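What We Learned Writing (and Rewriting) a Rulebook for a Sorting Arm

Student project report, automation practice course
Project group: Rima Saab, Maya Geagea, Nabil Chamoun
Supervisor: Bushra Farooqui

1. How this started

I should say up front that I wanted to do a project about speed. Everybody in my year wanted to do speed! You take the arm, you make it pick things up faster, you draw a nice graph and you go home. Our supervisor, Bushra, looked at our one-page proposal in February and asked who would be allowed to stand next to the thing while it was going fast. We didn't have an answer, so that became the project.

What we ended up with is a set of house rules for tabletop pick-and-place work in the teaching lab. We called it Kindetti, which was Maya's pick (it was the name of a board game her cousins made up, as far as I know it means nothing). It runs to 20 rules. The first draft was longer and a lot bossier, and I'll get to why we cut it down.

I wrote this report, so when it says "I" that's me, Rima. Maya did most of the logging and Nabil did the risk assessment and the wiring rules. We argued about everything in between.

2. What we read first

We spent the first couple of weeks reading. The big one for arms like ours is ISO 10218, which covers industrial robots, and then ISO/TS 15066, which is about people and robots sharing a space. ISO 12100 is the general one about risk assessment for machinery, and Nabil liked it best because it gives you an order to do things in: design the hazard out if you can, put a guard or other protection on what's left, and then warn people about whatever is left after that.

I'll admit I found the reading hard going. The standards are written for people who build and install whole systems, and we're three students with a table. A lot of our early meetings went like this: one of us would read a clause out loud, the other two would say "okay but what does that mean for us," and then we'd go stand by the table and point at things. That was a better method than it sounds, and I'd do it again.

We are not claiming our rules make the lab compliant with anything. Bushra was very firm on that and asked me to put it in the report, so there it is. The rules sit on top of the lab's own safety sheet and don't replace it.

3. The task we used for testing

We needed one job to test the rules on, and we went with snack packing. Bags and packets start out spread on the table and go into a cardboard box. It's a good job for this because the items are all so different. A chip bag is mostly air and changes shape when you squeeze it, a small packet wants to fall over, and a foam or plastic block behaves the same every time. We wanted a mess, basically, since a rulebook that only works on a tidy table isn't much use to the group that comes in after you.
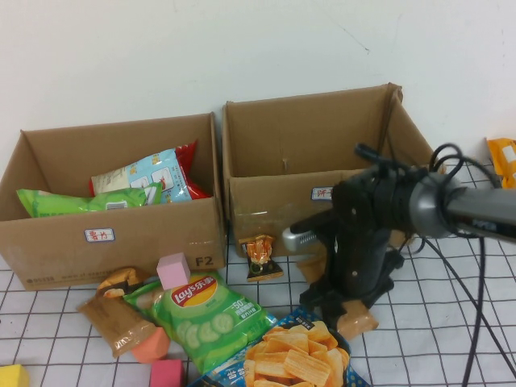

The mess is where our first real disagreement came from. Nabil wanted a rule that nothing goes on the table unless it's on the item list for that run. Maya thought that was fine for a factory and silly for a lab, where half the point is finding out what happens when something extra gets in the way. We went back and forth for most of a meeting. The version we kept (rule 6) says extra items are allowed, but they have to be written in the log before the run starts, and a stacked or leaning item gets its own line. So you can put a block on top of a chip bag if you want to, you just have to say so.

4. The rules that changed the most

I won't go through all of them, they're in the appendix. These are the ones that gave us trouble.

Rule 2, hands. The first draft said "keep hands out of the workspace." It lasted one afternoon. Somebody has to reset the table between runs, and "out of the workspace" didn't say when you could go back in. It now says the arm has to be stopped, the person at the keyboard has to say "stopped" out loud, and the person resetting has to say it back. It felt ridiculous for the first few runs and then we quit noticing.

Rule 4, cables. Nabil's favorite. Our draft said cables should be "tidy," and of course each of us had a different idea of tidy. The new wording says to move the arm slowly through its whole planned path before the first run and watch the cables the entire time, and if one pulls tight or drags an item, you fix it before going on. Anything lying across the table has to be noted on the sketch.

Rule 9, boxes. We had nothing about boxes at first! Then one slid when the gripper brushed it, and every placement after that was off by the same amount. Now the box position gets checked against the grid before each run, and if it has moved you write down where to. Flaps are either taken off or taped down, and you say which.

Rule 11, who can press stop. Everyone. That's the entire rule. The draft had a paragraph about the operator's authority, and Maysoun Rawashdeh from the year above us read it and asked if a visitor would have to find the operator first. We deleted the paragraph.

Rule 15, dropped items. If something lands outside the box it stays there until the run is over. I broke this one more than anybody. You see a packet roll and your hand just goes.

5. How we tested

We logged 454 runs with the rules in place. A run counted when both people had signed the sheet, and Maya threw out anything with a missing signature, which hurt, because a few of those were really nice runs. Across the logged runs there were 1,271 pick attempts. We had 2 stops that somebody called because of a person being too close, and both were during a reset, before we changed rule 2 to the say-it-back version.

I want to be careful here. We don't have a set of runs without the rules to compare against, and I don't think it would have been okay to make one. So I can't tell you that the rules made anything safer. What I can say is that the log got easier to read. With the early sheets, Maya kept having to ask us what "box weird" meant (me, sorry), and by the end she could hand a sheet to Maysoun and get the same answer we would have given.

6. What I'd do differently

Fewer rules, for a start. Bushra asked each of us to write down every rule we could remember without looking, and none of us got all of them. I wrote this thing and I forgot the one about lighting. I think a shorter card taped by the stop button, plus a longer sheet for setup, would work better than one list for everything.

I'd also bring in an outside reader much sooner. Maysoun found more problems in an hour than we had in two weeks, mostly by asking "says who?" and "when?"

And I'd pay attention to packaging. We treated all chip bags as one kind of item in the log, and they aren't. Size matters, and how full the bag is matters too. Nabil has started a separate item sheet for the next group, with a column for whether the bag has been squashed in earlier runs.

7. Handing it over

The rules, the blank log sheets and the cable sketch are in the Kindetti folder on the lab drive. The filled-in logs are with Maya until grading is done. If you're in the next group and want to change a rule, please do, but write the old wording and your reason in the change sheet so the group after you can follow what happened. Rule 6 has been rewritten four times already and I doubt it's finished.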